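Hindwood Local Forum > Food and Drink > Price changes at the food court

Thread: Meal deals at Mado – is anyone else doing the math?

gravelpit_tom
Joined: January
Posts: 495

So Mado has a new "value combo" sign up by the register and everyone at work is acting like it's a gift. I'm not convinced. The combo gets you a fried thing in paper, a sauce packet and a bottled water. I added up the same items off the regular board and the saving was small change, and that's only if you wanted the water in the first place. I didn't. I would have asked for a cup of tap.

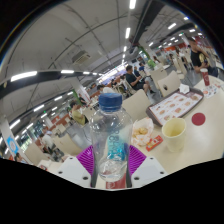 And the app is worse. You have to sign up to get the combo price at all, and then you earn points. A free side costs 2000 points. I've been going there since it opened and I'm nowhere near it. Has anyone in this thread ever cashed in?

Kirsty Goodall
Posts: 2891

I have, once. Took me most of a year. They'd moved the free side up to 4000 for anyone on the old card, so I had to switch over to the new one first and lost a chunk of points doing it. The person at the counter was very nice about it and couldn't do a thing.

I still think you're being a bit hard on them. Have you looked at what Laltel charges upstairs for a sandwich?

gravelpit_tom

Laltel being a rip-off doesn't make Mado cheap.

strebel_street

Agree with Tom on the water. That's where the money is. A place can sell you the food close to cost and make it all back on the drink. Bundle the drink in and people stop asking what it costs.

Kirsty Goodall

Do you have a source for "close to cost" or is that just something people say?

strebel_street

I worked a lunch counter for two summers. So, me. Take it or leave it.

Anyway, what I do now, if it's any use to anybody:

1. Read the regular board before the combo board. They put the combo board at eye level for a reason.

2. Price only the things you'd have bought anyway. If you leave the drink out and the combo still comes out cheaper, fine, get the combo. The pastry on its own with a hot drink usually wins, in my experience, but check the board because they change it without saying.

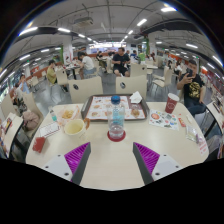

3. Skip the app unless you eat there every week. Give them a spare email address if you do sign up. I got a lot of mail.

4. Keep the receipt. Twice I've been charged the single price for a combo and it's a lot easier to fix with the paper in your hand.

Ingeborg Schwaiger

Number 4 has happened to me too. I don't think it's a plot, I think the buttons on the register are next to each other.

I'll stick up for the combo though. I go in at 12:15 with half an hour for lunch and I don't want to do arithmetic. If I pay a little extra to say one word and sit down, that's my business.

strebel_street

It is your business. But then it's a convenience fee, and they should call it that.

Ingeborg Schwaiger

Nobody would buy a "convenience fee with fries."

gravelpit_tom

OK, that got a laugh out of me. Still, look at the paper mats they put on the trays. Rows and rows of photos, so you spend your whole lunch looking at what you could have ordered. I don't believe for a minute that's there to keep the tray clean.
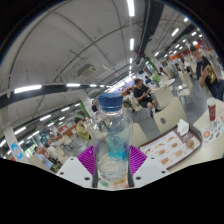

My other gripe is portion size. I'd swear the fried stuff has shrunk since the sign went up. I can't prove it. I asked and was told the recipe is "the same as always" – which isn't what I asked.

Kirsty Goodall

Weigh one.

gravelpit_tom

With what? I'm not bringing a kitchen scale to the food court.

Kirsty Goodall

Then take one home and weigh it there. You're making a claim, so test it. Otherwise it's the same as strebel's two summers.

strebel_street

Hey.

gravelpit_tom

Fine. I'll get one next time and post the number. I'm not getting the water.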